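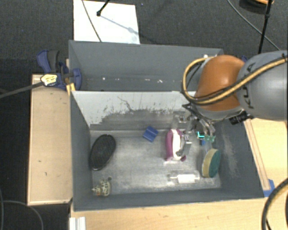 About Pondudham

Reading time: 3 minutes

Print this page | E-mail this page to a friend

Hi, I'm Noreen Mac an tSaoi, and Pondudham is my little odds and ends business. We sort the stuff that lives at the bottom of everybody's drawers and toy tubs, clean up what can be cleaned, and send it back out into the world as mixed boxes for playgroups, classrooms, craft tables and the occasional grandparent who wants something to keep small hands busy on a rainy arvo.

It started in my mum's laundry. She'd kept every loose block, every stray toy animal, every scourer that still had a bit of life in it, all in together, and when we packed up the house I couldn't bring myself to tip the lot. So I sat on the floor with a cuppa and started making piles. Blocks here, animals there, scrubby things over by the door. I was still going when it got dark and I'd had a lovely time! A friend with a family day care took a boxful home and rang the next week wanting more (I'd kept the best animals for myself, and she knew it).

That was 10 years ago. These days we're in the old Flemura building, round the back, up the ramp, and there are 5 of us on a busy morning. Wenceslao Medina runs the sorting side and has much firmer opinions than I do about what counts as a block. I do the phones, the labels and the arguing with couriers.

People always ask what's in a mixed box, and my answer is a bit of everything. Colour matters a lot to us. A tray of all grey and white things is a dull tray, so we like a good pink or a proper bright blue in there somewhere, and a green and yellow scourer does wonders. Texture too. Kids go for the rough side of a scrubbing sponge before they'll look at anything smooth, and I've watched a three-year-old spend most of a morning pressing one into playdough. Then you want something with a bit of character, so a tiny animal with markings on it, or a thing that might be a shoe or might be an iron depending on who's playing.

We don't sell anything with loose batteries, and anything small goes in the boxes marked for older kids, so please tell us the ages when you order. Each standard box has 40 pieces and costs $79, lid included. If your lid turns up cracked, ring me and I'll post another.

We wash in the mornings and sort after lunch. Scourers and sponges in the boxes are always bought new now (Mum's didn't make the cut, sorry Mum). Our wooden bits get a wipe and a day on the rack, and the plastic goes through the big sink.

If you've got a drawer of your own that needs emptying, we take drop-offs at the roller door until 3 pm. Clean and dry, please, and no cutlery. Ní Mhurchú the florist next door will take a bag in for you if we've knocked off early, and the Grileo hardware shop on the corner has one of our tubs by the counter as well. We shut for most of December so everyone can go to the beach.

Come and say g'day. The kettle's usually on.

Noreen

Print this page | E-mail this page to a friend

Comments

Trish B
We got a box for our playgroup and the kids fought over the scourer. Can you buy extra scourers on their own?

Noreen
Yes Trish, just pop a note on your order and I'll chuck a few in!

Marcus
Do you take jigsaw pieces? I have almost a whole one.

Wenceslao
Loose pieces yes, for the craft boxes. Please take them out of the cardboard first.

Del
Went past at two and the door was down, is the ramp entrance the one near the bins?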